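Guides > Van life > Leisure battery > Part 2: setting up the monitor

We use cookies to remember your settings and to see which guides get read. Accept | Manage

Setting up the battery monitor before your first trip

Right, so by now you've got the Rement monitor out of its packet and the shunt bolted to the negative side of your leisure battery (if you haven't, go back to Part 1, I'll wait). I did mine in a lay-by outside Flundach with a head torch on, which I don't recommend — do it on the drive with a cup of tea handy!

CAUTION: Switch off the solar and unplug the hook-up lead before you touch any of the wiring. Take your rings off too.

1. Push the thin grey data cable into the socket on the shunt until it clicks. It only goes in one way round, so don't force it.

2. Run the other end up to wherever the display is going. Mine is by the sliding door, where I can read it from bed.

3. Fit the fuse in the red lead last of all. The display should light up straight away.

4. Hold the left button for 2 seconds to get into the menu, then scroll to CAPACITY. Put in the number printed on your own battery. My Amano says 156, so that's what I typed.

5. Go down to TYPE and pick yours from the list. I left it on the wrong one for a whole week in March and couldn't work out why I was always at full!

6. Turn the solar back on and plug into the mains. Leave it until the charger drops to float, overnight if you can.

7. Hold both buttons together until the screen says SYNC. You're done.

Note: if the percentage drifts after a few nights off grid, just repeat steps 6 and 7 on your next campsite with hook-up. I do it every couple of weeks and it takes no effort at all.

Note: everything that uses the battery has to go through the shunt. My water pump was still wired straight to the terminal, so the monitor never saw it.

Comments (2)

vanwithaview: Mine wouldn't sync until I took the Nultik booster off the circuit. Might save somebody an evening.

slowlane_b: Does step 4 work the same with two batteries side by side?

Reply from the author: yes, just add the two capacities together and type in the total.

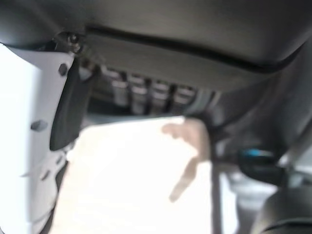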